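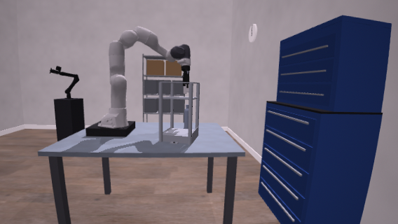 Call for travellers who write things down

Do you come home from a trip with a pocket full of scribbled receipts and one story you keep telling everyone? We would love to have you with us in November!

The Grendside Journey is a small yearly get-together for people who like to travel slowly and write about it afterwards. We go by minibus and on foot, we stop wherever something catches our eye, and in the evenings we sit down with tea and notebooks and try to get the day onto paper. This year's route is 268 miles long and starts and finishes at Grendside, with overnight stops at guest houses along the way. It lasts 7 days, and every one of them has at least one stretch where there is no plan at all (our favourite part).

You don't need to have published anything. Last year's group had a retired bus driver, two sisters who hadn't been on holiday together since school, and a student who wrote only about breakfasts – and the breakfast pieces were wonderful. What matters is that you are curious, reasonably good company in a minibus and happy to read your work aloud to a small group. If reading aloud makes your knees knock, tell us and someone will gladly read it for you.
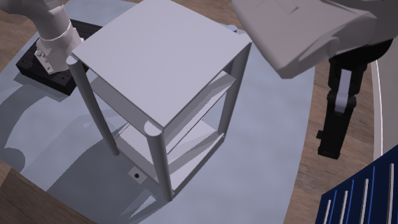
Shih-chieh Tsao wrote to us afterwards that the best hour of last year's trip was the one spent waiting for a ferry that had been cancelled, and that the piece that came out of it was the first thing he had finished in years. He had packed for mountains and we gave him rain, mud and a very long car park, and he has already asked for his seat again.

What we ask of you

You walk up to a few miles a day at a gentle pace, mostly on paths, sometimes through wet grass. You keep a notebook of any sort and write a little every evening. By the end of the month you send us one finished piece of no more than 500 words for the Journey booklet, which we print ourselves and post to everybody who came. Photographs and drawings are welcome alongside the writing.

What you get

A seat in the minibus, a bed each night, breakfast and an evening meal, plus a copy of the booklet. Lunch is up to you, though Oluf Bergmann always brings far too much cheese. He also leads the morning walks and knows where all the good benches are. Places cost £50 each thanks to a legacy left to the Journey, and if that is still too much, please say so in your letter. We keep a little back for exactly this.
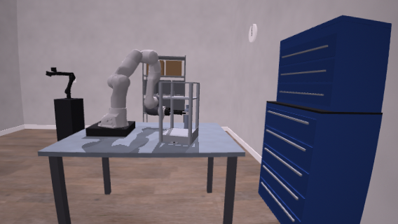

Robot arm and upright cylinder, simulated view

How to apply

Send us a page about a place that surprised you. It can be the far side of the world or the next street along, and it can be funny or sad or neither. Add your name, how to reach you, anything you can't eat and whether stairs are a problem. Handwritten letters are fine, and we do enjoy getting them!

Everyone who writes will hear back from Oluf, whether or not we have a seat left. Please bring proper boots if you're coming – the lane behind the first guest house floods most autumns and it's a fair walk round.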